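Watched Soltari again in October, the whole thing, including the eight minutes in the middle where the lead walks down a hallway and the sound guy apparently went to lunch. I had forgotten how much of this movie is hallway.
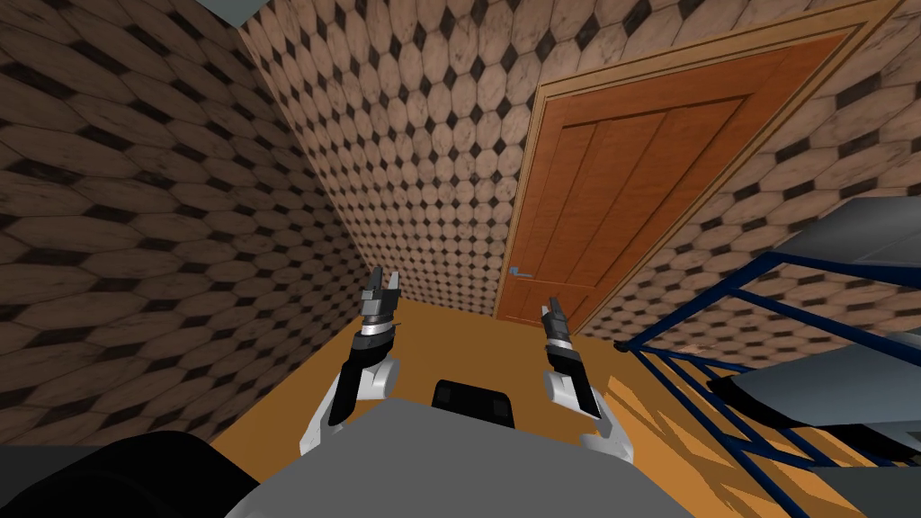 For anyone who has been spared, Soltari is a low-budget horror sequel to a movie that didn't need one. A family inherits a hotel, the hotel is hungry, and seven guests check in. The monster is a guy in a rug who spends most of his screen time with both arms up, much like the robot up there, and with about as much facial expression. I love him. He gets two lines and blows one of them.
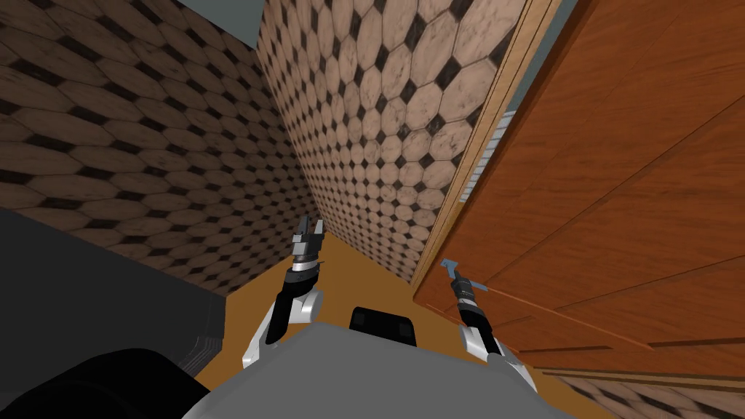

Milagros Sarmiento wrote in after my last post to say the rug guy is the only one acting, and that the first movie was worse because it had a dream sequence. I can't argue with the dream sequence.

The second half picks up a little. Somebody finds a diary, somebody else reads it out loud in the basement, and you can guess how the basement takes it. 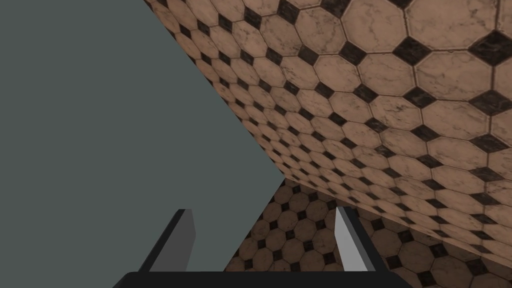 Then comes the ending, where the hotel burns down in one shot and is standing again in the next. I rewound it twice. My disc is the Gurham release, which has a commentary track, and even the director goes quiet at that point.
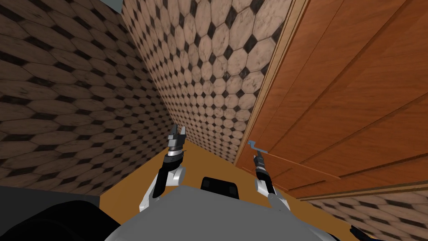
Anyway, I'm doing Skotden next. It has a haunted ferry and runs over two hours, so give me a while.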